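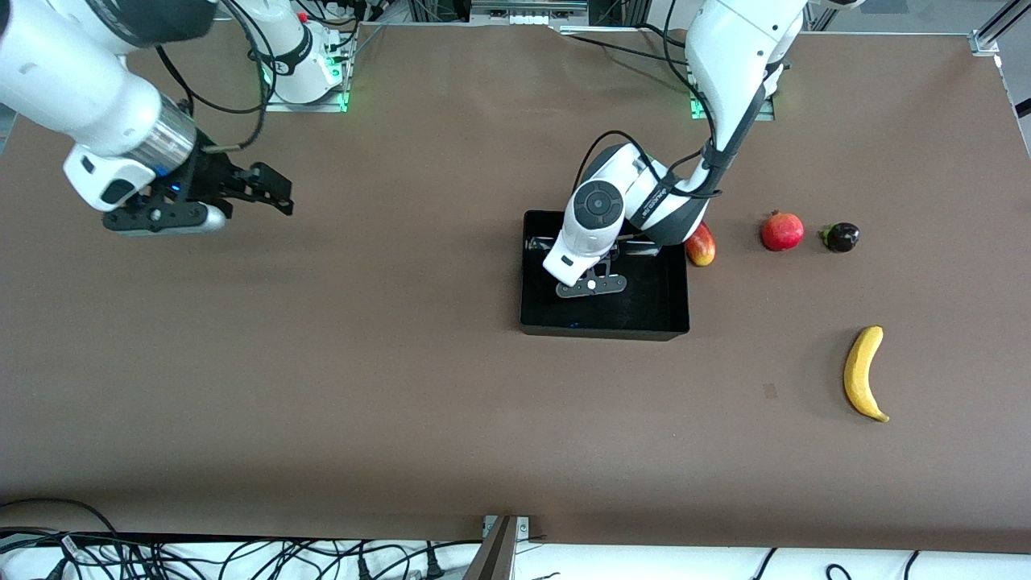

Chapter 3: A Place to Put Things

Every job you will ever do with your hands starts on a surface. It might be a kitchen counter, a packing bench or the corner of a desk. Before we get to folding, wrapping and stacking in later chapters, we are going to spend some time on the surface itself, and on the simplest helper you can set on it: the tray.

Trays are wonderful things! A rectangular one with raised sides gives you a small room inside a bigger room. Whatever goes in it has an address. Set a black tray on a brown tabletop and your eye finds its edges right away, so you always know which part of the table is for keeping and which part is for working. That second part, the bare stretch, matters just as much - and beginners fill it up far too soon.

At the Bellari packing room in Laltville, new staff get a bench, one tray and 30 small items to sort. Most of them spread everything out first and then run short of elbow room. Try it at home with whatever you have in a drawer (buttons, pens, batteries) and see how far you get before you want more space.

In this chapter you will learn to

- choose a tray that suits the size of the job
- keep a clear working area beside it
- reach in and out without dragging your sleeve over the sides
- lay out small items so each one can be picked up on its own

Words to know: work surface, tray floor, clear area, reach

You will need a table, a tray and a cloth for Activity 3.1, which begins on page 39.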